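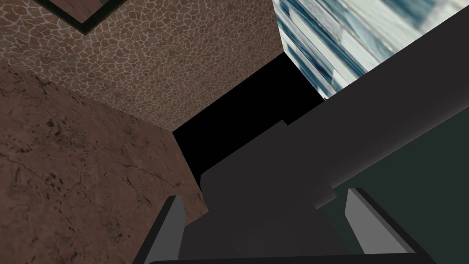 2 min read

Wrist view useless in randomized sim, keep or drop?

hpathak
Collecting teleop demos in simulation for a two-arm pick task. Leader arms drive the sim arms, textures are randomized per episode. The left wrist view at the top is typical of what the policy gets between grasps: cobblestone, brown stone, streaked blue and white, a black gap, and the fingers with nothing between them. I have 1,504 demos. Training with the overhead view alone gives the same validation loss as overhead plus both wrists. I am inclined to drop the wrists and save the disk.

trevow_t
Validation loss won't tell you much. Most of each demo is free-space travel, where the overhead view is enough. Score the last stretch before the fingers close, separately.

zido229
Disagree with keeping them by default. With textures that heavy and the camera tilted that far, the encoder has to learn to ignore most of the pixels. We dropped ours and rollouts got smoother.

trevow_t
Smoother or more successful?

zido229
Smoother. Success was flat.

tahsin.j
The black area would bother me more than the textures. If it is a gap between surfaces, the policy can learn it as a landmark, and your real cell won't have one. Put a background behind the walls, then rerender. You logged joint states, I assume, so nobody has to drive the demos again.

hpathak
Joint states and object poses, yes, at every step. Rerendering takes one night. Does the operator see the wrist view in your setup?

tahsin.j
Yes, in a small window. Ours regrasp less with it on. If your operators only had the overhead view, they couldn't have been reacting to the wrist view, and that could explain your result.

hpathak
They only had overhead. I hadn't considered that.

zido229
Then the comparison says nothing either way. I still wouldn't pay for 3,561 episodes of wrist video without a test.

trevow_t
Record 229 new demos with the window on, train both ways, compare grasp success.

hpathak
Will do. Background goes in first. Keeping the wrist streams until then.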